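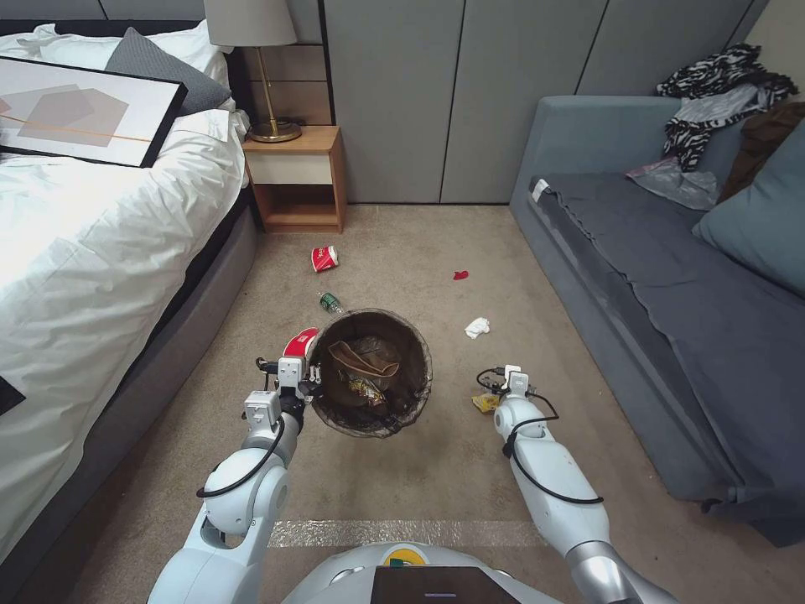
I have slept on a lot of bad sofa beds. My aunt's had a bar across the middle that could've been used in a gym. The one in my first apartment folded up on its own once, with my feet still in it! So when the time came to buy one for our spare room, I was picky, and I dragged my feet for a whole winter, and then I bought the Tudell because it was the right length for the wall and it was on sale for 600 dollars. So much for research.

We've had it long enough now that I feel okay giving an opinion. Between my in-laws, my friend Rianne (she stays over whenever her landlord paints something), and me on the nights when my husband has a cold, it has had a real workout.

Delivery first. It came in two boxes, and both were heavy enough that the driver looked at our stairs and then looked at me. Get a second person. I tried walking the bigger box up end over end by myself and took a chunk out of the banister, which my husband still brings up. Putting it together was fine, mostly bolts and one of those little bent wrenches, but the instructions are all drawings and step 7 is just wrong. It shows the bracket facing in. It faces out. I had it together and apart and together again before I believed my own eyes, and then I found a review from somebody called Ottilie Auer who'd had the exact same fight with it, so at least I had company. Ottilie, if you ever see this, thank you, I'd have been there till midnight.

Sitting on it: good! Firmer than I like for a movie, but firm is what you want when it also has to be a bed. The seat is low, and I mean low. I'm short and I love it. My father-in-law is tall with bad knees, and he has to rock a couple of times to get up, so he now heads straight for the kitchen chairs when he visits. If you've got older guests, go sit on one in a store before you order.

Sleeping on it: better than I expected. There's no bar, hallelujah, and no dip in the middle either. Rianne says it's like a decent hotel bed with a grudge. I'd call it a firm mattress that needs a topper for anything longer than a weekend. We got a thin Guvano topper after the first month and it made a big difference to my hips. It rolls up small enough to go on a closet shelf, too, though getting the strap back around it is a two-person job and a bad word or two.
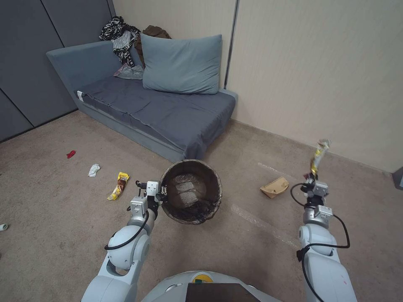

Sheets are the annoying part. The mattress is an in-between size, so a twin is too tight at the corners and a full bags up underneath you and by morning you're wearing it. I tried three kinds. The winner was a cheap stretchy jersey one, deep pockets, dark color so it doesn't show every crumb. It stays put pretty well, even with a kid bouncing on it. The fancy cotton one my sister-in-law gave us popped off the corner every single night and I've given up and cut it into dust rags (don't tell her).

The fabric has held up nicely. Coffee came out with dish soap and cold water. Ballpoint pen did not, but I don't think that's the sofa's fault. It doesn't seem to grab lint the way our old velvet one did, and my niece's cat lost interest in scratching it after a day or so. I do wish the covers came all the way off for the washer. The cushion ones unzip, the rest you have to sponge where it sits – not my favorite Saturday.

Now the stuff that bugs me. The mechanism squeaks. It started early on, just a little chirp when you fold the back down, and it grew into something more like a goose. I wrote to Tudell and got a very polite reply from a Luzius Lüthi, who mailed me a packet of felt washers and a tiny tube of grease at no charge. That was nice of him. It was quiet for a few weeks and now the goose is back, only softer. I've stopped noticing, but guests haven't.

Also, no storage. I knew that going in, and I still grumble about it every time I'm hunting for the spare pillows. The Gollbridge one I nearly bought has a big drawer underneath, but it was 1000 dollars and the arms were so wide that we'd have lost the spot by the wall where the lamp goes. If your room is bigger than ours, take a look at it. I tried it out at the store and the mattress was nice, a bit softer.

Would I buy the Tudell again? At the sale price, yes. At full price I'd probably wait for another sale. I give it an 8 out of ten, with a point off for the squeak and a point off for step 7.

One more thing for anyone ordering: measure with the back DOWN. It needs extra space behind it to fold flat, more than the website says, and we had to shuffle everything over and move an outlet cover before it would lie all the way down. If it's going right up against a wall, plan on pulling it forward each time, and put some felt pads on the feet so that part goes easier.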